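1 min read

Subject: Re: left jaw slipping on thin stuff

Iresha Liyanage wrote:
> Episode 552 and the jaw let go again. Do I swap the pads
> or is it the log?

It's both, sorry. The Skokis log shows the width signal freezing for 110 frames while the jaws kept moving, so 552 is scrap — as is 186, which I had been so proud of.

Bangles are the worst for it. Thin wire lying flat on a blanket gives the pads very little to hold and the log plenty to lie about.

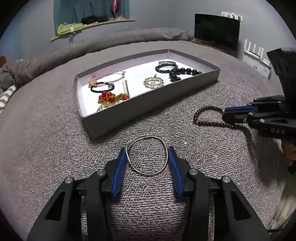 Before the next run

Reseat the encoder cable, check the jaw screws, and leave the beads till last.

Comments (2)

Moussa: Mine froze too. Cable.

urnetti_fan: RIP 186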